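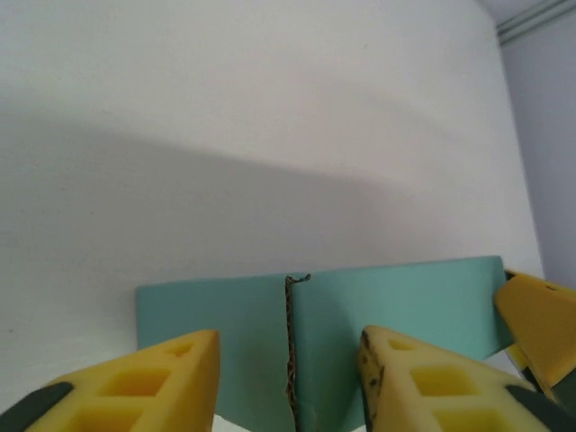 Flolla
Home | Projects | Reports | Packing Room | Contact

October
By Virgilio Lumbao

Hello again to everyone at the Gilmartin fund! I'm a little behind with this one, mostly because we spent the start of the month moving the packing tables to the other side of the building, and then moving one of them back.

The main thing you paid for is the box reuse work, so I'll start there. We've now taken in 1,000 used boxes from the shops in Cliltport, against the 2,000 we promised you by the end of the grant. That's halfway, and I'm happy with it. The summer was slow (everybody shuts early and the recycling goes out before we get to it), but pickups have been steady since we switched to mornings.

What's been harder is opening them. Plain brown boxes with paper tape are easy. The colored ones are where we lose time - the printed surface grabs the tape, and if you pull too fast the top layer comes off with it and you're looking at the brown corrugated stuff underneath. A torn seam down the middle of a teal box doesn't sound like much, but once the wavy layer is showing, the two sides won't sit level and new tape has very little to hold on to. We've tried warming the tape first, which helped some. We've tried slitting it with a dull blade, which helped more, and that's what I'd like us to stick with.

Boxes with a bad tear now go on their own shelf. The flat parts still make good dividers, so we cut those out and use them between jars, and whatever is left goes through the shredder for padding. I had wanted to patch the torn ones with gummed paper and send them out again. We did 30 that way as a trial and I didn't love it. They looked rough and took far too long, so I've dropped the idea unless you feel strongly about it.

On money, we're under on supplies and over on van fuel. I'd like to move $70 from one line to the other if that's all right with you. The Vonetti tape dispenser is still waiting on a part, and we're using the old hand rollers until it comes.

Next up is sorting by size before the boxes get opened, plus a proper rack for the dividers, which are currently leaning against the wall by the sink and falling over whenever the door opens. I'll also redo the instruction sheet for new packers, with a bit on colored cardboard and how slowly to pull!

If you can let me know about the fuel money before the next pickup run, that would be a big help. Mornings before 11 are best for calling me.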